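Stollinus Mobile Manipulator, Software Pre-Run Checklist with Comments
Task: slippers and shoe rack
Site: Kesik apartment room
Filled by: Zeyu Dai
Second check: Huiling Feng
Month: August

Marks used: OK = passed. OK/C = passed with comment. HOLD = do not run the autonomous mode until closed.

Section A. Start and control loop

A1. Emergency stop is tested from the pendant and from the software panel. OK
A2. Arm controllers report the same firmware version on left and right. OK
A3. Control loop rate is stable at 300 Hz with all nodes started. OK/C
Comment: When the recorder node starts, I saw one short drop. After this it stayed at 300. Please look at the log again if the recorder is updated.
A4. Joint limits file is loaded from the site folder and not from the default folder. OK
A5. Hands move to the ready pose after the enable command, and hold it. OK

Section B. Floor and base planning

B1. Costmap is cleared and built again after any furniture is moved. OK
B2. Low objects on the floor are marked as keep-out by hand. OK/C
Comment: The cables by the wall outlets are thin and the depth filter removes them as noise. One black cable goes a long way out over the carpet. I drew a keep-out zone over the cables, with a margin on the side of the desk.
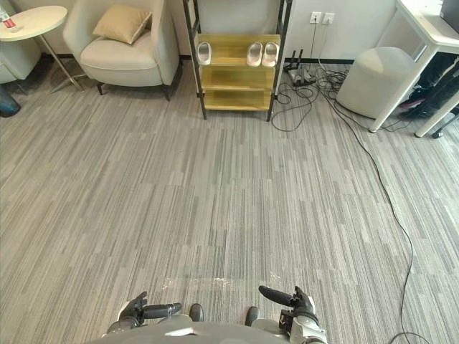
The striped carpet is also a difficulty for the visual odometry. The stripes look the same in many places, so the feature matcher can slip along them. I set the weight of wheel odometry higher for this room only. The value is in the Kesik profile, please do not copy it to other sites.
B3. Thin table legs and chair bases are inside the inflated footprint check. OK
B4. Base speed limit is set to the indoor value. OK

Section C. Perception

C1. Head camera and wrist cameras have the same clock. OK
C2. Hand-eye calibration file is the newest one, for both wrists. OK
C3. Slipper detector is loaded (Cheng model, build 308). OK/C
Comment: Build 308 is good with white slippers on the shelf. With beige slippers that overlap each other, it sometimes gives one box for both. Then the grasp point comes too low. 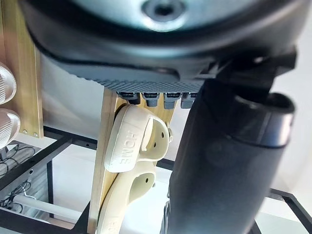 C3, wrist view: beige slippers against the light wooden board, upper one over the lower one.

C4. Embossed letters on the strap do not create a false edge. HOLD
Comment: The segmentation cuts the strap at the word "HOME". Huiling Feng will try the bigger smoothing kernel. Until this is closed, run item C4 only with operator confirmation of each grasp.
C5. Exposure is locked before the run. OK/C
Comment: The white wall is very bright in the wrist view. With automatic exposure the dark parts of the hand lose all detail. Lock at the value in the profile.

Section D. Self-collision and self-filter

D1. Robot body mask is applied to each wrist camera. OK/C
Comment: The mask must include the other hand also, when it comes inside the view. The old mask had only the housing and the finger on the right. I made the new one with the Drerkden mask tool, with padding of 3 pixels.
D2. Distance between the two hands is checked by the planner at each step. OK
D3. Minimum distance in the planner is 110 mm outside of the grasp phase. OK 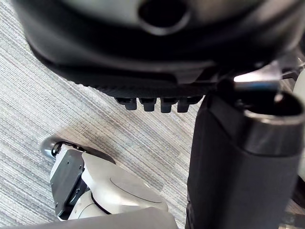
Section E. Stop and save

E1. Arms return to the rest pose with the slow profile. OK
E2. Logs are saved together with the parameter files. OK
E3. Changed parameters are written in the site profile with initials. OK/C
Comment: ZD changed odometry weight (B2) and exposure (C5). HF, please add your line after the kernel test.
E4. Open HOLD items are copied to the next sheet. OK
Open: C4.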